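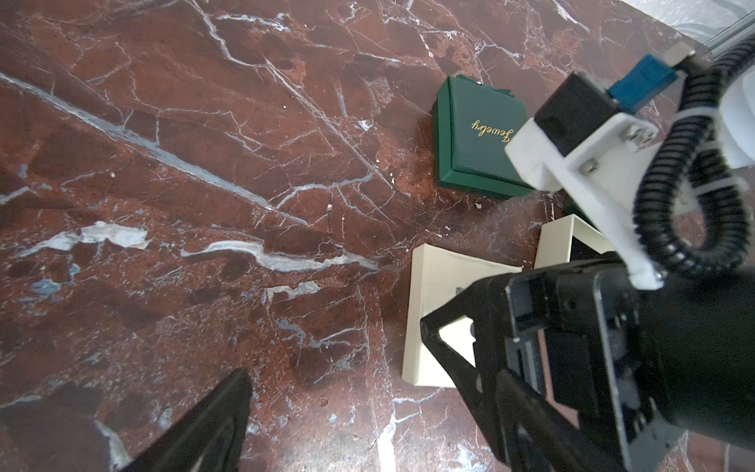
Green box and the cream pieces, on the marble

How do you all store the little gift boxes jewelry comes in?

Hi everyone! I've been sorting out my jewelry this April and I'm having way more fun with it than I expected. I have a square dark green box with "Jewelry" in gold cursive on the lid (so pretty!), some more green, and some cream-colored bits that I think belong to another box or its sleeve. I do my sorting on a red-brown marble top because small things show up nicely against it, mostly.

My trouble is that I love the boxes nearly as much as what came in them, and they're taking over. The lid on the green one likes to sit a little high, too, and I don't want to squash it. Do you keep every box? Nest them? Flatten the sleeves? And is it bad to have gift boxes straight on polished stone? I've got one deep drawer and half a shelf in the hall closet to work with. All ideas welcome, I'll try anything once!

Posted by marblemornings

Folasade Idahosa
Oh, I love this kind of project! I did mine over two long evenings and was sorry when it was done.

First, put every base with its own lid before you decide on anything. I lay mine out lid beside base and try them together, and there are always a couple of orphans. Orphan bases are great, by the way. They make perfect drawer trays! I have one for stud earrings, one for safety pins and one for foreign coins, all lined up in the front of the drawer where a big ugly plastic tray used to be.

For a lid that sits high, take out the insert and look underneath. Nine times out of ten with mine there's a folded card or a bit of tissue under the foam, or the foam has gone in the wrong way around. If the insert is fine, check the corners of the lid. A corner that has been pushed in can be coaxed back out with your thumb from the inside. Go slowly, and don't put books on it! I did that with a lovely navy box and split it right down one side.

Sleeves: if they're thin card, open the glued seam with a butter knife and store them flat in an envelope. If they're stiff, leave them alone and slide something inside so they keep their shape. I use rolled socks.

Gift boxes on polished marble are fine for an afternoon of sorting. I wouldn't leave dark ones there if the top gets damp, like beside a sink. Colored paper can bleed and stone can hold on to a stain. Lay a dish towel down first and you'll also stop the earring backs from skating off the edge. Wipe up the crumbs before you start, too. I once spent ten minutes rescuing what I thought was a seed pearl and it was toast.

Do post again when the drawer is finished, I want to see it!

getcombe_gal
keep the ones with nice lettering, recycle the rest. I had a whole grocery bag of them and I don't miss a single one

Akpan
Good advice from Folasade. I'd add labels, if you're going to put the boxes back into use. A green box with gold writing looks wonderful in a drawer, but if you have two or three alike you'll be opening all of them to find one pair of hoops. I write on a strip of masking tape and stick it on the base, on the side facing me, so the lid stays clean. Masking tape peels off most coated paper if you don't leave it for years. Test a spot on the bottom first.

Also, anything silver that you don't wear often should go in a small zip bag before it goes in the box. Press the air out. It stays bright so much longer, and it's a treat to open the box and find it shining!

For your half shelf, stand the empties on their sides like books, bigger ones at the left. You can pull one out without the whole stack coming down on your head.

marblemornings
Thank you!! Going to check under the foam tonight. And the socks in the sleeves, I'm stealing that.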